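Textile Care and Fibre Science, Unit 5
Why cloth creases, and what pressing does
Handout for the evening group. Notes by Pylyp Chornovol

Please read these notes before the practical class. English is my third language, so if a sentence is not clear, ask me and I will correct it for the next group.

1. What we mean by a crease

A crease is a bend in the cloth that stays after the force is gone. All cloth bends. If it did not bend, we could not wear it. The question for this unit is why some cloth comes back flat by itself and other cloth does not.

We use two words which students often mix. Recovery is how well the cloth opens again after it was folded. Resistance is how hard it is to make the fold in the first place. Thick wool felt has high resistance. A thin wool suiting has low resistance but good recovery, so it creases easily in a suitcase and then hangs out overnight.

2. Inside the fibre

Cotton, linen and viscose are all made of cellulose. The long molecules lie beside each other and are held by many weak links called hydrogen bonds. When you fold the cloth, the molecules on the outer side of the bend are pulled and the ones on the inner side are pushed together. Some of the weak links break. After a short time new links form in the new position, and now the fibre "remembers" the bend.

Water makes this easier. It goes between the molecules and loosens the links, so damp cotton takes a crease much faster than dry cotton. For this reason a shirt left in the washing machine after the spin is worse than the same shirt left on a chair.

Wool is a protein and its molecules are coiled like springs. Polyester takes up very little water, so humidity has a small effect on it, but heat has a large one. Above a certain temperature the molecules can move, and if the cloth cools while folded, the crease is set. Please remember this when we discuss tumble dryers.

3. Yarn and weave

The fibre is only half of the story. A tightly twisted yarn has less room to move, and so does a close plain weave. In satin the yarns float over several others and can slide a little, which helps recovery. Knitted cloth has loops, and the loops change shape before the fibre has to bend very much.

4. Measuring it

The usual method is the recovery angle. A small strip is folded, pressed under a weight for a fixed time, then released, and we read the angle to which it opens. A perfect result would be 180 degrees. In our August class the untreated cotton gave 64 degrees and the wool suiting gave 142. These are our own readings on the old Goditz tester, and you should not compare them with a textbook unless you know that the weight and the time were the same.

Felicja Krawczyk's group forgot to let their strips rest in the room air before the test, and their cotton figure was 17 degrees lower than ours. I keep this result in the notes on purpose. Always write down the humidity.

5. Pressing

Ironing uses the same process in the other direction. Steam loosens the links, pressure makes the cloth flat, and cooling and drying fix it there. Students are often good at the first two and impatient with the third. If you pick up the cloth while it is still warm and moist, you will put new creases into it with your hands.

Press wool with a cloth between it and the iron. Lift the iron and put it down again; do not push it along. Linen should be damp. For an unknown fabric start at the lowest setting on an inside seam.

6. For the practical

Bring two pieces of woven cloth from home, of different fibre if possible, and a soft pencil. Cut the strips along the warp first, then along the weft, and mark which is which. Dariusz Wróbel has the key to the cupboard with the weights.

Reading: Nazarenko, chapter on finishing, up to page 293. The part about resin finishes is optional. 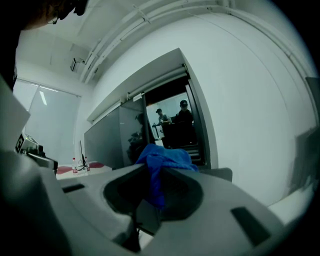

This page was last changed on May 18, 2020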